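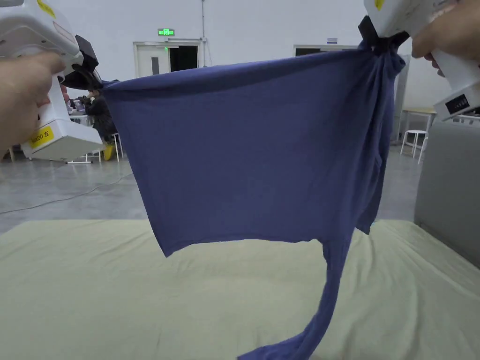

*Navy T-shirt, held by two corners.*

# Flanden Picture House – Screen 2 walk-round

Done on Monday before the afternoon showing, with the house lights up and then again with them down. The last sheet, from February, was a column of ticks and no comments. I've written something against most lines, including the ones that pass.

**Key:** OK / FIX / CHECK AGAIN. "Checked by contractor" is not a result.

## Doors and ways out

- [x] **Main auditorium doors open fully – OK.** The left leaf drags on the carpet but doesn't catch. I'm told it has "always been like that".
- [ ] **Rear fire exit opens with one push – FIX.** Took a shoulder. The paperwork has the bar adjusted after the last visit. Either it wasn't, or it went out again quickly.
- [ ] **Exit route clear to the outside – FIX.** A cardboard standee for a film that left weeks ago is parked in the passage. It can be folded up or thrown out, but it can't live there.
- [x] **Exit signs lit – OK.** Both readable from the back row with the film running.
- [ ] **Side aisle width – CHECK AGAIN.** The plan says 900 mm all the way down. It is at the top. By the front row the end seat leans out and I don't believe the drawing any more. Needs a tape on it with the seat occupied.

## Seating and floor

- [ ] **Seats fixed and stable – FIX.** Jarman's job sheet says every seat was tightened. Row D rocks along its whole length. Sit in it and laugh at something and the next person knows.
- [x] **Seats tip up without trapping – OK.** A few are slow. None stuck down.
- [ ] **Capacity notice matches the room – FIX.** Notice says 70. That was before the wheelchair spaces went in at the back and the seats there came out. The booking page still sells to the old number, as far as I can tell.
- [x] **Step lights – OK.** Dim, but they mark the edges.
- [ ] **Carpet edges – CHECK AGAIN.** Tape at the foot of the aisle has started to curl. Tape was described as temporary on the previous sheet too.
- [x] **Spills and litter – OK.** Swept properly, under the seats as well. Credit where it's due.

## Projection box

- [x] **Box door closes by itself – OK.**
- [ ] **Lamp hours recorded – FIX.** The log stops partway down a page. The Rastine engineer apparently keeps a separate record. Fine, but the copy on our shelf is the one the inspector will open.
- [ ] **Ventilation running – CHECK AGAIN.** Fan turns and there is some draw at the grille. Whether it's enough during a long double bill is another matter, and "it hasn't cut out yet" doesn't settle it. Take a reading at the end of a late show.
- [x] **Cables off the floor – OK.** Tidier than the rest of the building.
- [x] **Extinguisher in place, seal intact – OK.** Right type for the room. In date.
- [ ] **Nothing stored on top of equipment – FIX.** Posters, a mug, a bag of letters for the front display.

## Alarm and emergency lighting

- [ ] **Alarm heard over the film – CHECK AGAIN.** Akum tested this in an empty, silent room and passed it. Of course it passed. Try it during the loudest trailer we have, with someone standing at the front.
- [ ] **Sound cuts out when the alarm goes – CHECK AGAIN.** It's supposed to. I haven't seen it do so and I can't find a note from anyone who has.
- [x] **Emergency lights come on with the mains off – OK.** One over the rear exit flickered, then settled.
- [ ] **Staff know who clears the room – FIX.** Asked at the kiosk and got different answers. The rota has a box for it – the box is blank for most shifts.

## Foyer side

- [x] **Popcorn machine guard fitted – OK.**
- [ ] **Wet floor sign available – FIX.** It was holding the stockroom door open, so that's a wedge as well.
- [x] **Queue barrier clear of the doors – OK.** Quiet afternoon, mind. I'd like to see it on a family film.

## Before the next sheet

Screen 2 can stay open provided the rear exit bar and the passage are dealt with before the evening showing. Jarman to come back for row D, and somebody from our side sits in the seats before signing. Leave the "check again" lines unticked until there's a reading or a witness to go with them.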